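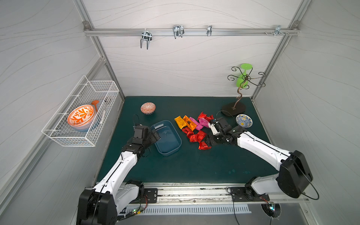 Bowls in the basket, four hooks on the rail.

Up at seven, porridge, then the bus into Lultwood for the morning showing. I had meant to see the new Landry last month but the cinema in Jullstead only kept it a week. Eleven of us in the room, most of them asleep or eating.

It is called The Salt Road and runs to 152 minutes, which is long for a cartoon. A girl and her grandfather take a cart of salt over the hills to sell, and the cart gets heavier the further they go. That is nearly the whole story. I liked the first hour very much. The hills are painted on glass, I think, and they slide past at different speeds so you feel the cold of the place. The middle drags. There is a song at the inn that did not need all its verses, and a talking goose who is in it for the small children and stays too long.

The end is good. The grandfather gives away the last sack and says nothing about it, and they walk home in the dark. I had to blow my nose. A boy behind me asked his mother if it was finished, and she said she didn't know.

Waited 23 minutes for the bus back and read the leaflet from the foyer. It says Jukmont, the studio, made about 800 drawings for the storm alone. The storm is over very quickly and I wish I had paid more attention to it. The leaflet also has a maze on the back, which I did on my knee with a biro and got wrong.

Ticket was dearer than last time. Tea in the foyer weak. They have mended the seat in row F but the one next to it has gone now.

Home by three. Soup and the end of the loaf. Put on the old Landry in the evening, the one about the lighthouse, to compare. It is half the length and I think I still prefer it, though the sound on my copy is poor and I had to keep turning it up for the talking and down for the gulls. The lighthouse keeper has the same nose as the grandfather. I went back to check and it is the same nose.

The film club list for December is out. They have 3 cartoons on it and a war picture I have seen. I will put my name down for the first two and see what the weather is doing for the other.

Rain since nine. Must ring about the gutter tomorrow, and take the library book back.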